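Rest breaks and standing work: an interview with the head of occupational health at Plernetine

February 6, 2025

The occupational health service at Plernetine advises employers on working hours, rest and the layout of workplaces. Its revised guidance on standing work was sent to member firms in November, and the head of the service agreed to discuss it with us at the Jernine offices.

The guidance applies to any post in which an employee stands for most of a shift. It replaces a shorter note that dealt mainly with shop counters. "The old note was sound as far as it went, but it assumed that a person stood in one place and faced one way," the head of the service said. "Many of the people who write to us stand, lean, turn and carry within the same hour. Their questions were not being answered."

The main change concerns the timing of breaks. Employers had been advised to provide a single long break near the middle of the shift. They are now asked to add shorter pauses, taken sitting down, and to enter them on the rota in the same way as any other duty. A pause left to the judgement of the employee is often not taken, particularly by new staff.

"People do not like to be the first to sit," the head of the service said. "If the rota says that you sit at a certain time, the difficulty goes away. A supervisor should be sitting down at some point in the shift as well, and be seen to do so."
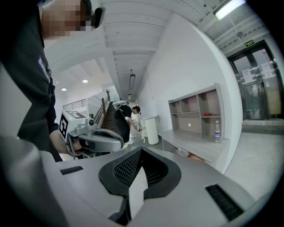

A written comment received from Itow during the consultation took a different view, arguing that fixed pauses would break up work at the wrong moment and that experienced staff were well able to decide for themselves when to stop. Itow asked that the times be advisory only.

The service accepted part of this. Under the final text an employee may bring a pause forward or put it back by agreement, but it may not be given up or added to the end of the day. "We heard the point about interruption and we moved on it," the head of the service said. "We did not move on the pauses being saved up in order to leave early. A rest taken at the bus stop does nothing for the legs."

The guidance was tried at Tóth before it was issued. The trial took in over 200 employees, of whom 33 kept a written diary. The service is careful about what can be drawn from the diaries, which were kept by those who offered to do so. They did, however, bring out a matter that had been given little attention: the distance to a chair. Staff on the upper floor at Tóth had a rest room on the ground floor, and a good part of each pause was spent on the stairs.

As a result, the section on seating has been rewritten. Seats should be on the same floor as the work and open to all staff, including those employed through an agency. They should have a back. Stools are permitted where space is short - the service would prefer that they were not the only seating provided. Floor mats are covered in an annex, together with footwear, on which the advice is unchanged.

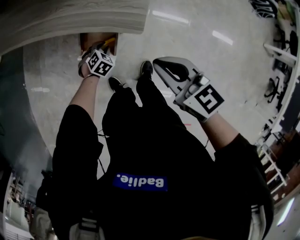
Does a firm need to pay for the additional pauses? They should be treated as paid working time, and the guidance asks that this be stated in writing to each employee.

Cost was raised by several smaller employers. The head of the service did not dispute that the first months would be awkward for a firm with few staff on each shift. "I would ask them to look at the rota before they look at the budget," she said. "Quite often there is a quiet period already, and people are standing through it out of habit."

Printed copies of the guidance run to 80 pages with the annexes, and a summary of 2 pages is available for display in staff rooms. Firms wishing to comment on the seating section may write to the service at its Plernetine address.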